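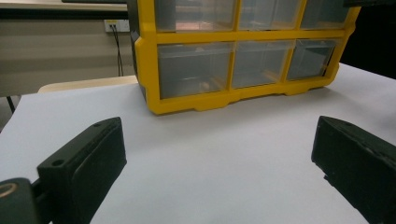
Talton Parts Organizer, Yellow: Review

Posted June 2021

Small-drawer cabinets are sold mostly on drawer count and price. Neither figure says much about how the unit behaves on a bench, so the notes below concentrate on the frame, the fit of the drawers and what happens when weight is added. The Talton replaced an older Skelel cabinet that had developed a sag in the middle column.

Frame

The frame is yellow plastic, with thick vertical dividers between the columns and a broad band between the rows. Wall thickness matters more than color in this class of product. The dividers carry the load from the upper drawers down to the base, and on thin-walled cabinets they bow outward once the top rows are full of fasteners. After 40 days of use I could find no bowing with a straightedge laid across the drawer openings.

The base has a stepped lower edge molded into small feet. On a smooth tabletop the contact area is small and the unit slides if a drawer sticks. Two strips of self-adhesive rubber fixed this. The feet sat level on my table, and I did not need to shim a corner as I did with the Skelel.

Drawers

The drawers are a translucent, smoky plastic with a grayish tint. This is the main compromise. A pale part lying near the front can be picked out with the drawer closed, but dark screws and black washers tend to merge with the tint, and the far end of the drawer is hard to read at all. Under a desk lamp the fronts also pick up reflections. Anyone sorting by eye should plan on labels. Paper labels stuck to the drawer fronts have stayed put so far, although they cover part of an already limited view.

Each front has a slightly raised rim and a recessed lip for the finger. The lip is comfortable with bare hands and marginal in work gloves. I prefer it to a projecting knob, which catches on sleeves and adds depth at the front.

Sliding action is acceptable. Empty drawers rattle a little from side to side. With 380 grams of M4 nuts in one drawer, the rattle stopped and the pull was noticeably heavier but still even. At 270 grams the difference from empty was slight. I would treat the higher load as a practical limit for daily use, particularly in the top row, where a hard pull can tip a lightly filled cabinet forward. Heavy stock belongs at the bottom.

The drawers have no positive stop on my unit. Pull too far and the drawer comes out in your hand, with the contents wherever gravity takes them. The Tradlow cabinet I use for resistors has a small rear catch that prevents this. It is a cheap feature and the Talton should have it.

Cleaning

Dust collects along the rims and in the lip. A dry brush clears it. Avoid solvent wipes on the drawers, as I hazed one front with isopropyl alcohol and some rubbing. The frame took the same treatment without visible change.

Compared with the alternatives

The Timmermans cabinet has clearer drawers and a thinner frame. For light, mixed parts that have to be found by sight, it is the better purchase. The Talton suits heavier hardware in known positions. The Tradlow is better finished than either, at a higher price.

Verdict

A stiff frame, adequate drawers, poor visibility for dark parts, no drawer stop. I have kept it for nuts, spacers and short machine screws, and moved the loose electronics back to the Tradlow.

Lies Maes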